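Care of Rope, Canvas and Brass Aboard Small Craft

Workshop notes, revised August 2019
Compiled by Bevan Ngata

These notes cover routine upkeep of the traditional gear carried on the ketch Huria and on similar wooden boats. They assume a bench, a vise, a fid, a sailmaker's palm and access to fresh water. Nothing in them requires power tools.

Natural fiber rope

Manila and hemp fail from the inside. Open the lay with a fid every few feet and look at the inner yarns. Sound rope is the color of straw and smells of little. Gray powder, short broken fibers or a sour smell mean the line is finished for any load-bearing use. Cut it up for fenders or baggywrinkle.

Rinse salt out with fresh water and hang the coils over wide wooden pegs. A nail puts a hard bend in the rope and leaves a rust mark. Do not dry rope over a stove.

New three-strand line should be stretched before it is cut to length. Make one end fast, lead the other to a tackle, set it up hand-tight and leave it overnight. Halyards cut straight from the coil will come up long by the end of the first season.

Whipping and splicing

Use waxed twine. For a sailmaker's whipping, the turns should cover a length equal to one and a half times the rope's diameter. Pull each turn down as it is laid. A whipping that can be pushed along with a thumbnail will be gone in a month.

Eye splices in manila take three full tucks, with the strands then halved and tucked twice more for the taper. Synthetic line is slippery and needs five full tucks. Roll the finished splice underfoot on a clean floor to settle the strands.

Canvas

Brush off dirt when the canvas is dry. Scrubbing wet mud works it into the weave. For general washing, use plain soap flakes in lukewarm water and a soft brush, then rinse until the water runs clear. Detergent strips the proofing.

Mildew stains that are already black will not come out, and bleach strong enough to fade them weakens cotton thread. Kill the growth with white vinegar and water in equal parts, let it stand an hour, rinse and dry in full sun. Both faces need sun, so turn the cloth at midday. 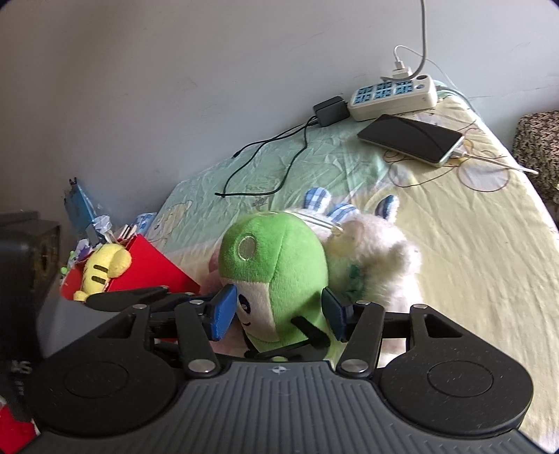 Reproof after every second washing. The Stavton wax bar is adequate for covers and dodgers. Rub it on cold, following the weave, and warm it in with a hair dryer on the low setting. Sails are not waxed. A tanned sail is redressed with the same mixture used the first time, and if the recipe is lost, try the new one on a reef point before committing the whole cloth.

Stitching goes before cloth does. Run a fingernail across the seams in December, when the sails are ashore, and restitch anything that lifts. Old needle holes should be reused where they line up.

Brass and bronze

Lamps, bells and portlight rims can be polished. Working fittings such as blocks, cleats and turnbuckles are better left dull, as the brown film slows further corrosion. Pink patches on brass mean the zinc has leached out. The part is weak, whatever its shine, and should be replaced.

For light tarnish, a paste of flour, salt and vinegar is enough. Leave it on for ten minutes, wash it off and dry the metal at once. Heavy green deposits come away with a wooden scraper and hot water. If abrasive is needed, begin with 400 grit, used wet, and finish with metal polish on cotton rag. Coarser paper leaves scratches that take an afternoon to remove.

Lacquered brass should not be polished at all until the lacquer is stripped. Polish creeps under the broken edges and leaves dark rings.

Blocks

Strip wooden blocks once a year. Drive out the pin, clean the sheave bore with a rag and mineral spirits, and check the pin for flats by rolling it on glass. Grease lightly on assembly. The Piątek pattern blocks have a blind pin, which comes out from the port cheek only — look for the small punch mark.

Oil the shells with boiled linseed thinned 50 percent for the first coat and used full strength for the next 2. Allow a day between coats. Spread oily rags flat outdoors to dry, or store them under water in a lidded metal can. Balled up in a corner, they can ignite on their own.

Storage

Keep spare line off concrete. Label each coil with its length, diameter and the year it was bought. Stikeck tags hold up well in a damp locker if they are written in pencil — ink runs.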